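Nokby Lids and Closures
README for version 2

What this is

Nokby is a collection of photographs and notes on household lids: jar lids, cup lids, tub covers, bottle caps and the plastic tops that end up in a kitchen drawer with nothing underneath them. It was put together at Zarnodcombe for people who sort, catalog or study everyday plastic objects. Version 2 has 2,372 records. Version 1 had fewer and used different category names, so please don't mix the two.

Contents

photos/ one or more pictures per record
notes/ a short text file for each record, same number as the photo
lids.csv the main table
changes.txt what was fixed between versions

Columns in lids.csv

id: record number. Numbers go up to 3,000 with gaps where records were dropped.
shape: round, oval, square, other
color: plain color words only. Use "blue," not "navy" or "teal." Shades go in the notes.
rim: raised, flat, rolled, none
opening: spout, straw hole, vent, recess, none, unsure
surface: what the lid is lying on
matched: yes if the container was found, otherwise no

How the lids were laid out

Most lids were set down one at a time on a plain covering, usually paper or cloth in a light color. We didn't iron or flatten the covering, so creases are common. If you are cropping automatically, check your results on the creased ones first. Shadows were left alone. Duplicates from the same brand and size were kept only when the wear was clearly different.

Notes on the opening column

This column caused the most disagreement. Pavithra Bhat and Finlay Lennox labeled the same 50 lids separately and then compared answers. Spouts and recesses were the pair they split on most.

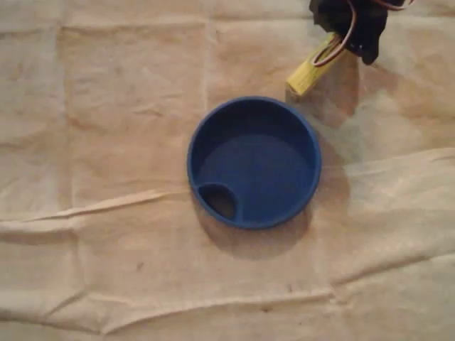 The rule we settled on is to use "spout" only when you can see that it goes all the way through. A dark oval near the rim is "unsure" until someone has handled the lid and checked. Please don't change "unsure" to "none" to tidy up the table.

Known problems

Clear lids are underrepresented. The surface column says "paper" in places where it may be fabric. Some notes files still use the Version 1 word "cap" for everything.

Corrections

Send the record number and the column to Rhona Matheson. Fixes go in with the next update, planned for October.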